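Chamado 978 - Sincronização do catálogo Tideo trava na etapa de indexação
Unidade Sandwood, servidor de arquivos interno. Aberto em 15 de novembro de 2019. Prioridade média.
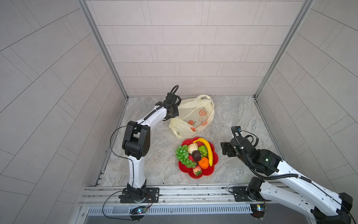

Sintoma relatado

O serviço de sincronização do Tideo inicia normalmente, lê a lista de pastas e para na etapa de indexação em 70%. O processo continua ativo, sem consumo de CPU e sem mensagem na interface. A opção Cancelar não responde. Depois de reiniciar o serviço, a contagem recomeça do zero e para no mesmo ponto.

As estações continuam abrindo arquivos pelo compartilhamento. O que falha é a busca: documentos gravados após a última indexação completa não aparecem nos resultados, nem por nome nem por conteúdo.

Ambiente

Servidor: Nendden, máquina virtual, Linux, volume de dados em ext4
Cliente: Tideo, instalação padrão, banco de índice local
Compartilhamento: Samba, pastas divididas por setor
Cópia de segurança: Thakur, execução noturna, gravação em volume separado

Nenhuma atualização de pacote consta no histórico do sistema entre a última indexação concluída e a primeira falha.

Verificações iniciais

Espaço em disco: suficiente no volume de dados e no volume do índice.
Inodes: uso baixo nos dois volumes.
Memória: sem registro de OOM no log do kernel.
Rede: sem perda de pacotes entre o servidor e as estações.
Permissões: o usuário do serviço lê todas as pastas de primeiro nível. Subpastas não verificadas nesta etapa.

Tentativa 1 - Reconstrução do índice

Serviço parado, diretório do índice renomeado, serviço iniciado novamente. O Tideo criou um banco novo e refez a leitura completa. Parou outra vez em 70%. Índice corrompido descartado como causa. O diretório antigo foi mantido para comparação.

Tentativa 2 - Log em modo detalhado

Nível de log alterado para debug no arquivo de configuração e serviço reiniciado. Últimas linhas antes da parada:

indexer: entrando em /dados/projetos/arquivo/exportados
indexer: abrindo entrada para leitura
indexer: aguardando dados

Não há linha de erro depois disso. A mensagem "aguardando dados" se repete a cada 20 segundos, sem indicar o nome da entrada.

Tentativa 3 - Rastreamento do processo

O strace, anexado ao processo travado, mostrou uma chamada open() bloqueada, sem retorno, em um caminho dentro de exportados. A listagem do diretório com ls -l exibiu a letra p no início das permissões dessa entrada: trata-se de um pipe nomeado (FIFO), e não de um arquivo comum. Uma busca com find e a opção -type p em todo o volume encontrou 2 entradas desse tipo, ambas na mesma pasta.

Causa

Um script antigo de exportação criava pipes nomeados para passar dados ao compactador e deveria removê-los ao terminar. Quando interrompido, o script saía sem executar a limpeza. O Tideo tratava as entradas como arquivos comuns e as abria para leitura. Sem processo gravando do outro lado, a abertura bloqueia por tempo indefinido. O Thakur não foi afetado: nessa instalação ele está configurado para ignorar arquivos especiais.

Correção aplicada

1. Serviço do Tideo parado.
2. Verificação com lsof de que nenhum processo mantinha os pipes abertos.
3. Remoção das duas entradas.
4. Inclusão de um trap no script de exportação, com limpeza na saída normal e na interrupção.
5. Diretório de pipes movido para /run, fora do volume indexado.
6. Serviço iniciado, log ainda em debug.

Resultado

A indexação passou de 70% e foi concluída. Busca testada por nome e por conteúdo em três estações, com documentos recentes de setores diferentes. Todos localizados. Uma segunda passagem, incremental, terminou sem espera. O nível de log voltou ao padrão.

Pendências

Subpastas de projetos com permissão restrita: o log registrou quase 20 avisos de acesso negado. Não causam travamento, mas esse conteúdo fica fora da busca. Tratar em chamado próprio.
Tempo limite de abertura no Tideo: não há parâmetro documentado na versão instalada. Consulta enviada ao suporte do produto - sem resposta até o momento.
Diretório antigo do índice: apagar em dezembro, se não houver reincidência.

Situação: resolvido, em observação.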